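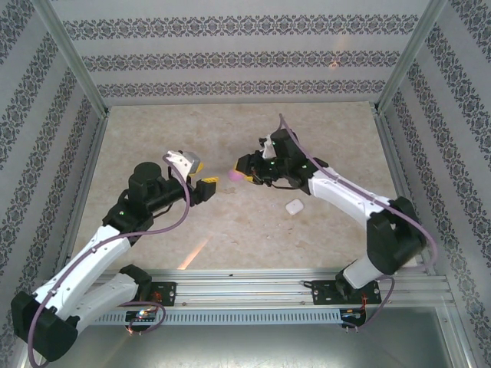
Jan 16, 2026 – Tarex cell, handover practice

Back on teleop after two weeks of fixing everything except the thing I wanted to fix. The task is the same as in November: right arm picks up the soft piece, brings it to the middle, left arm takes it and sets it down. I had the leaders, Sheyla had the pedal and the notes. We've settled on the pink piece for now, held in the right gripper's yellow pads with the left one waiting open, and it's a good choice because you can see it against that beige top from the operator chair without squinting. The small white one stays on the table for later.

We kept 27 episodes. I threw out 3 more, all mine, all the same mistake – I closed the left jaws before I had lined up the wrist, and then tried to rescue it by dragging the right arm over. Don't want the policy learning that! Sheyla's rule is that if you catch yourself correcting more than once, hit the pedal and start again, and I'm going to stick to it.

Things I noticed while it's fresh:

The left elbow goes really wide when I come in low. It feels fine in the hands (my own elbow is up by my ear at that point, so of course it does) but the follower ends up way out in the front corner. Starting with the leader turned in a little gave me a much calmer path. Wilmer, if you run the next batch, try that before you touch the joint limits.

Pausing before the handoff helps me and probably hurts the data. Dionysis looked at the Istico plots over lunch and there's a long flat stretch in nearly every episode where both arms just sit there. I got it down to something decent by the end, mostly by talking out loud – "there, close, let go" – which made Elvira laugh from the other bench.

Grip force on the right leader still feels mushy. I keep squeezing harder than I need to. Swap the spring?

Total is now 162 with the older set, but I'd like Roxana to go through the November ones first, some of them are pretty rough. Next: 20 with the start pose shifted, same piece, then the white one.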